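3.2 Recording setup and time alignment

Demonstrations were recorded with the hand-held version of the Gurel gripper. Each gripper carries a square fiducial marker on a bracket above the body, and the operator moves it by hand through the task. No robot arm is needed at this stage. The recording software, which we call Pitholm, runs one process per sensor and writes each stream to its own log with the local clock time of every sample. A separate tool, Fenidus, reads the logs after the session and puts them on a common time base.

We chose to align the streams offline. An earlier version from February tried to do it while recording, and a slow disk write on one process would hold up the others. With separate logs a late sample only affects its own stream, and Fenidus can drop it or fill the gap. Gaps of up to two samples are filled by linear interpolation for position and by spherical interpolation for orientation. Longer gaps split the recording into two segments, and a segment shorter than 30 samples is thrown away.

The marker serves two purposes. When it is in view of a second camera, its detected pose gives a check on the pose estimated by the gripper's own tracking. It also lets us find the clock offset between two devices: we take the speed of the marker in one stream and the speed of the gripper in the other, and shift one against the other until they match best. The search window is 20 samples to either side. If the best match falls at the end of the window, the segment is marked for review and is not used in training.

Two people can work in the same room at once. Since all markers come from the same dictionary, each gripper is given its own marker ID in the session file, and Pitholm refuses to start if two grippers share one. Marker detections with an ID that is not in the session file are logged but ignored by the planner and by the alignment step.

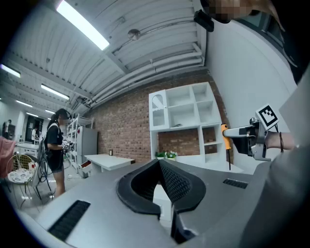
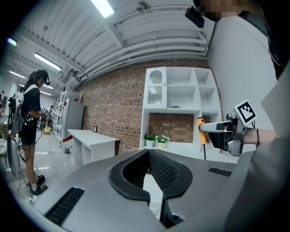 Figure 4. Two views from a camera on a hand-held gripper. In both, a second gripper with its marker is held at the right, and another operator is working with a gripper at the left.

3.3 Filtering of marker poses

A single square marker gives an ambiguous pose when it is small in the image or seen nearly head-on. Two orientations can explain the same four corners almost equally well, and the estimate may jump between them from one sample to the next. We handle this in two steps. First, both candidate poses are kept with their reprojection errors. Second, a short forward pass picks the sequence of candidates with the smallest total rotation, with reprojection error added as a weighted cost. The weight was set by hand on a small set of recordings and kept fixed after that.

Bright ceiling lights were the other main source of trouble. With automatic exposure, a light entering the view darkened the rest of the image and the marker border was lost. We fixed the exposure at the start of each session and lowered the threshold for the border search. This brought back most of the lost detections, at the cost of more false ones, and the ID check described above removes nearly all of these.

The filtered poses were then passed to the Jatoi planner in the same format as the tracked gripper poses. After alignment and filtering, 2055 segments remained for training. A segment was kept only if its marker pose and its tracked pose agreed to within 20 mm over its whole length, or if no marker was detected in it at all. Segments of the second kind carry a flag so that they can be left out in the ablation in Section 5.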